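Notebook, November, bench 2, second dye vat series

Started the vat at 7:40 this morning and I'm writing this while it settles, so forgive the blue thumbprints. This is the entry for the indigo-on-linen work, continuing from the madder pages. If Harriet Oyelaran is reading (hello Harriet!) the numbers you asked for are further down.

What I want out of this round is an even mid-blue on the Visby linen that doesn't rub off on everything it touches. The last batch was a gorgeous color and left half of itself on my apron. I've been reading my old notes and I'm now fairly sure I was dipping too long and too few times, and skimping on the scour. So this time: a proper scour, a weaker vat, short dips, lots of air between them.

Scour

Cut the Visby into test strips, plus one big piece for the cushion sample. Total dry weight 1419 g, which is more than I've ever put through in one go. Simmered with soda ash and a little neutral soap for two hours. The water came off the color of strong tea, and this is fabric sold as "ready to dye"! Changed the water and went again for another hour. The second lot was much paler, more like weak lemonade. Rinsed until the rinse water looked the same going out as coming in.

Water drop test on a corner of the big piece: drop vanished right away. On an unscoured scrap the same drop sat there like a bead for ages. I love this test. It costs nothing and it tells you more than the label does.

Vat

Fructose and lime, same as the spring, but with the Holanda indigo instead of the powder from the old tub. It grinds much finer. I wetted it out with warm water in a jar with a handful of glass beads and shook it until my arm gave up, then strained the beads. No floating specks at all, where the old stuff always left a gritty raft on top.

Lime in last, stirred slowly round the wall of the pot and then back the other way to stop the spin. Within half an hour there was a coppery skin and a nice fat flower in the middle, and the liquid underneath had gone from blue to a clear yellow-brown. Smelled right too, sort of like warm hay. I nearly cheered.

Let it stand until the sediment dropped. I was good this time and did not poke it.

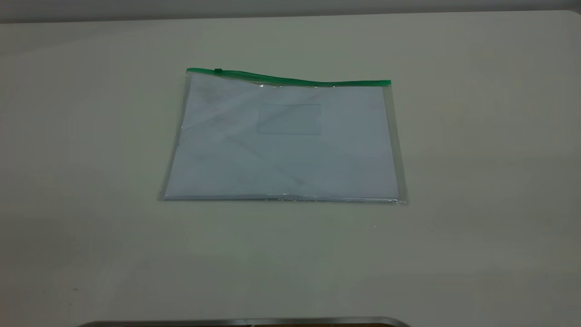
Dips on the test strips, all wetted out first in plain water and squeezed. Ten minutes in, ten out in the air, keeping everything under the surface and off the bottom. First dip came up a lurid yellow-green and turned while I held it, from the edges in. I have done this for years and I still call people over to look. The first dip dried to a pale, slightly patchy sky blue. By the third the patches had closed up. By the fifth I had the blue I was after, and the sixth only made it a touch duller, so five is the number for this strength.

One strip got a single long soak for comparison. Wet, it looked every bit as deep as the five-dip strip. After rinsing it was a good two shades lighter, and the rinse water looked like ink. So there's the apron mystery mostly solved.

Temperature wandered. The pot was at 50 C when I began and I let it drift down to 41 before noticing, around dip four. The vat still looked healthy, but the flower had shrunk. Warmed it gently, added a spoonful of fructose and left it through lunch. It came back beautifully. Next time I'll wrap the pot in the old quilt from the start.

Rub test

Borrowed the method from the Cleresstead workshop handout, which is just a white cotton square wrapped over a cork and rubbed back and forth with the same pressure, 77 strokes (why that number, I have no idea, but I've kept to it so our results can be compared). Dry rub on the five-dip strip: barely a gray haze on the cotton. Wet rub: a light blue smudge, much better than the last batch. The single-soak strip turned its cotton square properly blue both ways. A short vinegar rinse followed by a long soak in clean water helped the five-dip strip a little more.

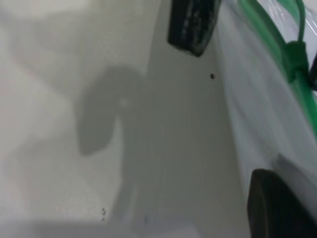 Now the part I keep getting wrong, which is judging evenness. Under the overhead tubes every strip looked perfect to me, and by the window the same strips had faint bands where I'd folded them over the rail to air. Indigo hides its faults in flat light. A pale, matte surface is a good thing to compare against, but a soft gray shadow like the one lying over the off-white in the photo is enough to make a mid-blue read a whole dip darker, so I'm going to judge strips only where nothing falls across them, and always with an undyed scrap of the Visby next to the dyed one. I've also stopped folding over the rail. Clips at the corners, one layer, turned halfway through the airing.

For the big piece, tomorrow: same vat, rebalanced first thing, five dips. It needs to go in loosely and come out slowly so it doesn't dribble back into the pot and knock the vat about. I'll need a second pair of hands for the lift.

Still to do: label the strips before I forget which is which (the single soak has a notch cut in one corner), wash the strainer, order more lime, and try one strip in the Sternix tannin before dyeing to see whether it shifts the blue toward green. I suspect it will, and I suspect I'll like it.

Vat covered at 5:15. Flower still up.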